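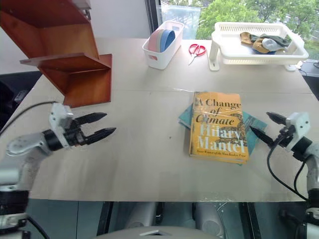
How to sort a small home library on one table

By Saimi Väisänen

When we moved to Plikisdale, my books stayed in boxes from January until summer. I was always waiting for a free day, and the free day did not come. In the end I did the work in short evenings, and I want to write down how, so that you can do it too. My English is not perfect but the method is simple.

What you need

One large table, the bigger the better
A shelf, even a small one
Some containers for the things that are not books
A soft dry cloth
Paper slips and a pencil

Step 1. Clear the table

Take away cups, lamps and mail. If you have containers, push them to the far edge, where you can still reach them. Keep the middle free for the books. I prefer a light table, for dust and small papers are easier to see on it.

Step 2. Bring only a few books at a time

Do not empty the whole box. I made this mistake in the beginning, and at midnight I had to sleep beside thirteen piles. Bring a small stack, finish it, and then bring the next.

Step 3. Wipe and look inside

Hold the book closed and wipe the top edge first, from the spine outward. After this wipe the covers. Then turn the pages with your thumb. I have found train tickets, a recipe for rye bread and one letter which I thought was lost. Such findings go in a container and you read them later, otherwise the evening is over.

Step 4. Make the stacks

I use two stacks only: stay and go. My neighbor Jouko Mäkelä has also a stack for "maybe," and his maybe stack has been on the floor for two years.

Put the bigger book below and the smaller one on top, with the front cover up, so you can read the title without lifting anything. When a new subject begins, turn one book at an angle to the next. The corners then stick out and you see where to divide the stack. A thick paperback like Hilary Mantel's "A Change of Climate" can lie flat for some days without harm, but please do not leave it open with the face down. The spine gets a crease and it does not go away.

Step 5. Write the slip

For each book that goes, write the name of the person who gets it and put the slip inside the cover. Hanne Hyvönen gets my novels, and cookbooks go to Vilho Halonen.

Step 6. Fill the shelf

If your shelf has straight compartments, begin from the bottom with the heaviest books. If it has angled sides, like many of the decorative wooden ones, the books will lean. Let them lean all in the same direction, or lay them flat in a low pile. Do not press them tight. You should be able to take a book by its sides and not pull it from the top of the spine.

A shelf that stands on the table should be at a back corner, so that it does not take your working space.

Step 7. Stop in time

Put the slips and the pencil in a container and leave the unfinished stack where it is. Tomorrow you continue with the top book.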